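How to Wash a Wool Blanket by Hand

A wool blanket rarely needs a full wash. Once a year is enough for most, and I do mine in December before the guest bed gets used. If yours only smells stale, hang it outside in the shade for a day first.

Fill the bathtub with cool water, deep enough to cover the blanket. Add 48 ml of wool wash — I use Benorska, but any liquid made for wool will do. Swirl it in before the blanket goes under.

Push the blanket down flat and let it soak for up to 6 minutes. Press it gently with open hands. Do not rub, twist or scrub, even on a stain.

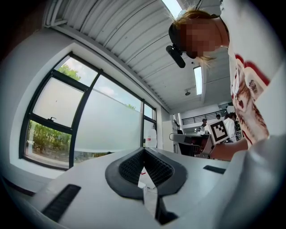

Flikex

Drain the tub with the blanket still in it and press out what water you can. Refill with water of the same temperature and press again. Repeat until no suds come up. A sudden change from cool to warm can shrink wool.

To get the water out, roll the blanket in dry towels and kneel on the roll. Heavy blankets need a second set of towels. Mine is a Lã throw and takes four.

Dry it flat on a rack or over two parallel lines, away from heaters. Allow 48 hours and turn it once on the second morning. Pull the edges straight while they are still damp.

Store it folded in a cotton bag — plastic traps moisture. Check the folds for moths when you take it out again.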